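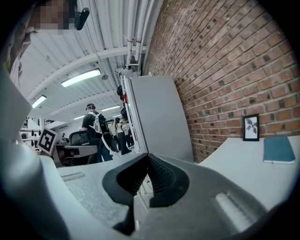

Chapter 4
Roads around the town: the ring road and its junctions

In the earlier chapters we have looked at the single road, its surface and its drainage. Now we come to the question of how roads meet each other, and why a town of medium size decides to build a ring road.

The town of Nerkden is our main case in this chapter. Before the ring road was opened, all lorries from Girach to the port of Drara had to pass through the market street. In October, the month of the harvest, a count at the bridge showed 800 lorries in one day. The road there had only one lane in each direction, and the journey of 14 kilometres often took longer than an hour.
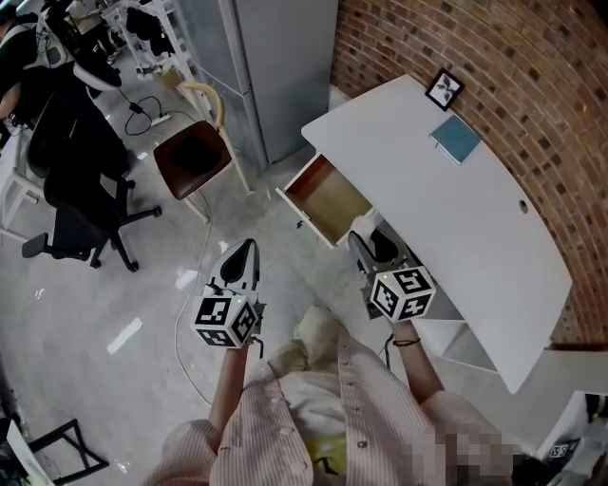 The first plan for the ring road was made by the engineer Fitzgerald Ambrose. He proposed a wide curve on the north side, with 21 junctions, so that every village would keep its own entrance. A curve of this kind must be gentle, and the driver should feel it little. A brick wall can be built on a curve too, like the red one behind the white desk, and its bricks remain straight while the line bends. Ambrose drew his curve in a similar way, from short straight pieces, and the surveyors at Collet had to correct it later.

The number of junctions was also too high. When junctions stand close together, the vehicles which enter disturb the vehicles which want to leave, and the speed of all falls. We call this movement weaving. In section 4.1 we will learn how to measure the weaving length, and in section 4.2 we will apply it to the northern part of the Nerkden ring.

Before you continue, please repeat the definitions of lane, shoulder and slip road from Chapter 2.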